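Home Topics Index Random article Contents

Reading time: 5 min

Tumbler (drinking vessel)

A tumbler is a drinking vessel without a handle, stem or foot, usually with a flat base and with sides that are either straight or slightly sloped. The term covers vessels of glass, metal, pottery and plastic. In catering and household trade lists it is normally kept apart from the mug, which has a handle, and from the goblet, which has a stem. The beaker is the nearest related form, and in ordinary British usage the two words overlap, particularly for children's ware.

Name

The word was first used for cups with a rounded or pointed base, which could not be set down while full without falling over. The drinker was expected to empty the vessel before letting go of it. Some early metal examples were made with extra weight in the base, so that they rocked and came upright again when knocked. Flat-based vessels later took over the name, and the older sense is now met mainly in writing on antique silver.

Form

The walls of most tumblers lean outwards from base to rim. The amount of lean is called the taper, and is given either as an angle from the vertical or as the difference between the rim and base diameters. A taper makes stacking possible and, in moulded ware, allows the finished piece to leave the mould. A vessel with fully upright walls needs a split mould or some other means of release.

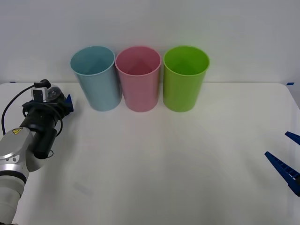 Stacking depends on the taper, the wall thickness and any step or rib on the inside of the vessel. If the taper is small and the walls are smooth, two nested vessels may wedge together, and the air trapped between them makes them hard to part. Makers deal with this by adding a stacking shoulder, a ledge on which the next vessel rests. A tall, narrow tumbler with a rolled lip, such as the blue, pink and lime green ones shown, has a stiffer rim than one of the same wall thickness with a plain cut edge. The lip also gives a smoother surface to drink from. Its main drawback is that a lip rolled outwards and left open underneath can hold washing-up water, and for this reason closed or solid lips are preferred in canteens.

The base is rarely quite flat. A shallow hollow in the underside leaves a narrow ring on which the vessel stands, and small faults in the moulding then have less effect on how steadily it sits. In injection-moulded ware the hollow also keeps the gate mark, the small scar left where the material entered the mould, clear of the table. On older pieces the gate mark was trimmed by hand and may be uneven.

Materials

Glass remains the usual material in restaurants. Pressed glass is cheaper than blown glass and has a thicker wall, often with a visible seam. Toughened glass is treated by heating and rapid cooling, which places the surface in compression. It resists knocks better than ordinary glass but cannot be cut or ground afterwards.

Metal tumblers are common in South Asia, where stainless steel has largely replaced brass in daily use. Brass vessels for food and drink are lined with tin, and the lining has to be renewed as it wears. Double-walled steel tumblers, with a gap between an inner and an outer shell, slow the passage of heat and prevent water from forming on the outside when the contents are cold.

Plastic tumblers are made chiefly from polypropylene, polystyrene, polycarbonate and certain copolyesters. Polypropylene is slightly waxy to the touch, bends before it breaks and withstands hot water. General-purpose polystyrene is clear and rigid but brittle, and tends to crack from the rim downwards. Polycarbonate is clear and very tough, though its use for infants' drinking vessels has been restricted in several countries. Melamine ware is made by compression moulding and cannot be melted down and moulded again.

Manufacture of plastic tumblers

Reusable plastic tumblers are generally injection moulded. Pellets are melted in a heated barrel and forced under pressure into a closed steel mould made up of a cavity, which forms the outside, and a core, which forms the inside. After cooling, the mould opens and the piece is pushed off the core by a ring, by pins or by compressed air. Plastic shrinks as it cools and therefore grips the core. A draft angle of 2 degrees is comfortable for most smooth-walled pieces, while textured walls need more.

Thin disposable cups are made by thermoforming, in which a heated sheet is drawn into a mould. The rim is formed in a separate step by rotating the nested cups between heated screws, which curl the edge.

Colour is added as a masterbatch, a concentrate of pigment in a carrier plastic, which is blended with the natural pellets before melting. Pale shades need white pigment as well as the tint, and are usually opaque. A change of colour requires the barrel to be purged. Moulders commonly run from light shades to dark to shorten this step, and the mixed material produced in between is reground for goods in which appearance is unimportant.

Sets and sizes

Household tumblers are sold singly or in boxed sets, most often of 4 or 6. The Forel pattern, moulded at Stitville, was sold in a box of 5, one in each colour of the range, and is sometimes found with a later replacement in a slightly different shade. The rival Usmani range used a single tool for all sizes, with the height altered by a movable insert, so that every size had the same base diameter. The designer Custódio Sequeira recorded 26 trial mouldings for the Tuvusik picnic tumbler before the stacking shoulder was settled. Few of the trial pieces survive. 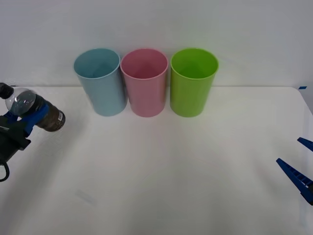 Plastic tumblers of similar size, with slight taper towards the base.

Capacity is stated either to the brim or to a marked line. Brim capacity is the larger figure and is of limited practical use, as a tumbler filled to the brim cannot be carried without spilling. Vessels used for the sale of drink by measure must, in many countries, carry an approved mark.

Care and wear

Repeated machine washing dulls both glass and plastic. In glass the cloudiness may be a mineral deposit, which dissolves in weak acid, or true corrosion of the surface, which is permanent. Plastic tumblers pick up fine scratches on the outside from stacking and may take on stains from tea, tomato and turmeric. Fine cracks near the base, known as crazing, show stress in the material, and crazed pieces are normally withdrawn from use.

See also: Beaker; Highball glass; Injection moulding; Mug; Stacking ware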